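From the bench: the puzzle board, round two

I promised in the last issue that I'd get back to the tile board, and then I wrote about soldering mats for two pages, so thank you to the readers who wrote in to remind me. (There were more of you than wrote in about the soldering mats. I can take a hint.)

For anyone who joined since the winter: the board is a flat control panel made up of separate tiles, and the tiles have those notched tabs along their edges like a jigsaw. Each tile has its own job. One has toggle switches, one has a dial, one has sliders, there's a strip for plugs, and so on. You push them together in whatever order suits you, and when you get tired of that order you pull them apart and start over. I grew up in a house with 1,000-piece puzzles permanently on the dining table, so you can guess how long it took me to like this thing.

It sits on the white surface by the window at the moment, where the light is good until four in the afternoon or so. I've had it in three different layouts since the last issue and I have opinions on all of them.

Layout number one was what I'd call the tidy one. Big tiles at the bottom, small ones at the top, everything grouped by type. It looked great and it was annoying to use. The dial ended up so far over that my sleeve dragged across the sliders every single time I reached for it, and I would come back from the dial to find both sliders had moved. I put up with that for a week, mostly out of pride, before I took it apart.

Layout number two came from Yavuz Tuncer, who stopped by to return my good wire strippers (thank you, Yavuz, and yes, I noticed they came back cleaner than they left). His view is that the thing you touch most belongs in the middle and everything else can go wherever it fits. He moved the dial tile in and put the switches right beside it. I grumbled about it and then kept it that way for the whole of May. 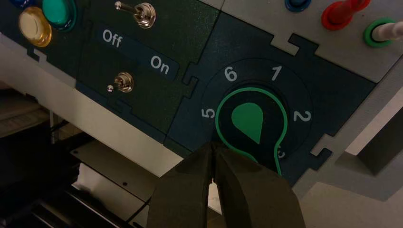 The reason it works so well, I think, is that a dial and a pair of toggles ask for completely different things from your hand. A toggle you can flick with whatever finger happens to be closest. A dial you have to come at properly, from a direction that lets you turn it, and you need to be able to read the numbers while you do. If your own hand is over the part you want to read, you end up doing that little lean to the side, like somebody peering around a tall person at the movies. I did the lean for weeks without noticing. Then I rotated the whole board a bit on the table, so it ran at a slant to me, and the lean went away. Try that before you go moving tiles around. It costs nothing and takes a second.

I also want to put in a good word for the green pointer. I've used dials where the pointer is a tiny scratch of a line, same color as everything else, and you have to tilt your head to catch it in the light. A solid green teardrop on a dark face is a lot easier on me. One end is round, one end comes to a point, and I can find it from my chair. The white numerals are good too, though they're turned to follow the circle, so the ones at the side are lying down. My neighbor hates this. I don't mind it at all, it's how my mother's stove was.

A quick word about toggles while we're here, as this is where most of the letters came from. Several of you asked how I keep straight which way is on. Well, the board has On and Off printed on it in white next to the switches, and I still got it wrong, repeatedly, for one simple reason: I had the tile turned around from how I was sitting. The words were there, I just wasn't reading them, I was going by habit, and my habit comes from the light switch in my hallway. So now, whenever I change the layout, I sit down, say out loud which way is on, and flick each switch a few times before I hook anything up. You feel silly doing it with someone else in the room. Do it anyway!

Layout number three is the current one and it's where I start to get particular. I wanted the sliders closer in, over on the left, as I'm right-handed and like to have my left hand doing something slow while my right does the quick stuff. There are two of them side by side, with a row of numbers, 1 to 5, running between the two tracks, so they share a scale. It's a nice bit of thinking. You can set both to the same number by eye and see right away if one is lagging. The knobs are white with a little blue triangle on them, and I've gotten into the habit of reading off the triangle and ignoring the rest of the knob. Before that I was sometimes using the top edge and sometimes the bottom edge, and then wondering why my notes didn't match from one evening to the next. If you write down slider settings, write down what you read them from! I have 40 index cards from the spring that are more or less useless to me now.

Plugs next. I've gone back and forth on these. The connector strip is light gray and I keep it along the far edge, away from me, and I'm pretty firm about that. Banana plugs stand up tall, and the cable has to go somewhere, and if the strip is on your side of the board then the cable goes into your lap. Ask me how I know. With the strip at the back the cables can head off toward the wall and stay out from under your wrists. Mine are the usual colors (red, black, and a blue one that I've come to rely on for the line I'm currently messing with, so that I only ever have to look for blue). I bought a bag of spare leads from Kosix, and they're fine, a little stiff when they're new. Coil them loosely overnight with a clothespin on and they behave better.

I also tried the Murkov ones, on the advice of a reader in Grurnau. Softer cable, nicer to handle, and the plug fits more snugly than I'd like. I found I was holding the tile down with one hand to get the plug out with the other, and a couple of times I popped a tile loose from its neighbor doing it. So, softer cable for things I leave plugged in, stiffer ones for everything I swap. That's where I've landed for now.
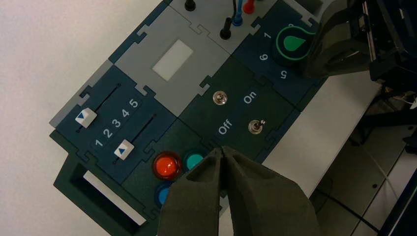 Do I have to take the whole board apart to move one tile?
Only the neighbors on the side you're lifting from need to come loose. Slide your fingers under the tile near the tabs, raise that edge evenly, and press the neighboring tile flat with your other hand so it doesn't ride up along with it.

That one was sent in by four different people, so I thought it deserved its own spot. The thing I'd add is to unplug first. I know, I know, but I've watched someone lift a tile with a lead still in it and the lead won.

A few small notes from the bench before I hand the page over.

Dust. Slider tracks collect it and there's no way around that, a long thin slot is a long thin slot. I use a dry paintbrush, a soft one, and I brush along the track and never across it. Once a week if the window's been open. Yavuz uses a puffer of the sort people use on camera lenses and claims it's faster. We timed it one evening, which tells you what kind of evenings we have, and he was right by a few seconds.

Table surface. A couple of you asked if the board slides around. Mine did on the old table, which was varnished, and it doesn't on the white one. Try a sheet of drawer liner underneath before you go buying anything fancier. The Uysal hardware shop sells it off the roll and will cut whatever length you want.

Labels. I was tempted to stick my own labels on the tiles and I'm glad I held off. Every time I change the layout, half of what I'd have written would be wrong. I draw the layout on an index card instead and prop it against the lamp, with the date in the corner and whatever went wrong written on the back. The backs are fuller than the fronts.

I'm putting together a page of reader layouts for the next issue, so if you've got one you like, sketch it and send it in. Pencil is fine. Mark where you sit, please, that's the bit everyone leaves off, and mark which hand you use for what. I'd especially like to hear from left-handers, because I have a suspicion my slider arrangement would drive you up the wall, and I'd like to print a mirror-image version that somebody has tried for real.

Whoever asked for the tea biscuit recipe from the open evening, it's on the back page, and the oven time is 12 minutes in mine but my oven runs hot.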